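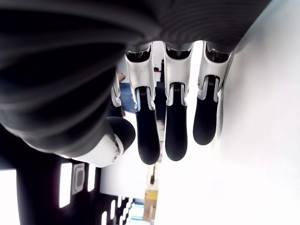
Why do we knock dough back after the first rise? It evens out the bubbles and brings the yeast back into contact with fresh food, so the second rise is steadier.

Search this site Enter keywords Go

Right, week four, and it's enriched doughs (my favourite!). Malsha Karunaratne asked on Wednesday why her buns took so long, and it's mostly the sugar and butter – they slow yeast down, so give it time before you panic.

We work in baker's percentages, remember, so flour is always 100. If you've got 1000 g of flour and the recipe says 55 per cent milk, that's 550 g, and yes, I do want you to weigh it. Add the butter last, soft, a lump at a time. It'll look dreadful for a while and then come together.

Rajitha Pramanik has the spare scales if yours are playing up. For next time, read the Achterberg handout on rye, the first half anyway, and bring a tin with a lid.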